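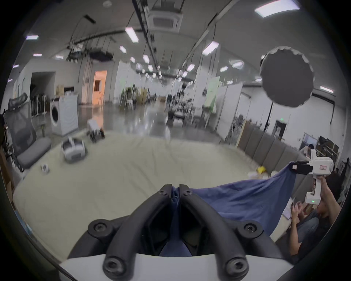 Community > Work Life > Automation and Your Job

Folding machines are coming to our laundry. What happens to the folders?
Posted by narnness_nights, 17/03/2025
12 comments

I fold at a linen service, hotel towels mostly, plus staff uniforms. Management told us a robot folding line from Stavow goes in this November and that some of us will "move into teaching roles." I'm excited, because I love this kind of stuff! But what would I be doing all day? Would I still touch a shirt? And does anyone's pay change?

sostico_folder
Went through this at Sostico and I'd do it again tomorrow! You fold with hand-held grippers, one per hand, so your work gets recorded in a way the robot can learn from. You will feel clumsy. Two fingers each side, and you suddenly find out how much your thumbs were doing all those years. I did 344 folds before mine looked decent, and now I catch myself planning a sleeve before I grab it. We went from standing at a table for eight hours to sitting for part of the shift — my knees noticed the first week. Sweatshirts are the hard ones, by the way. Sleeves go where they like.

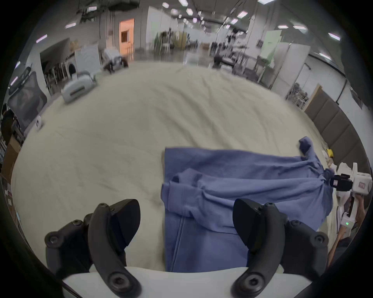 What changed for us, day to day

Quotas went away for the teaching crew. We used to have 1000 pieces a shift on the board, and now the lead wants clean folds and plenty of variety. You start from a crumpled pile on purpose, then do it again from a different crumple. Some people missed the old rhythm and went back to the regular line, which was fine with the lead. Pay stayed the same for me, plus a small training bonus. Get yours in writing.

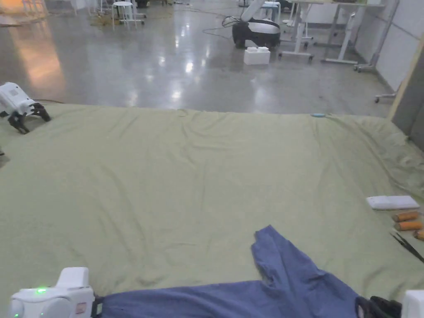

I also got listened to a lot more. Engineers ask why I take the corner first, and I've never had anyone at work ask me that. Two of my tricks are in the written guide now — very proud of that!

Nomura_fan
Depends on the company. Ask if the teaching job is permanent. Ours was over after 3000 folds and then we all got retrained on sorting. I like sorting though.

Helpful: 27 | Shares: 6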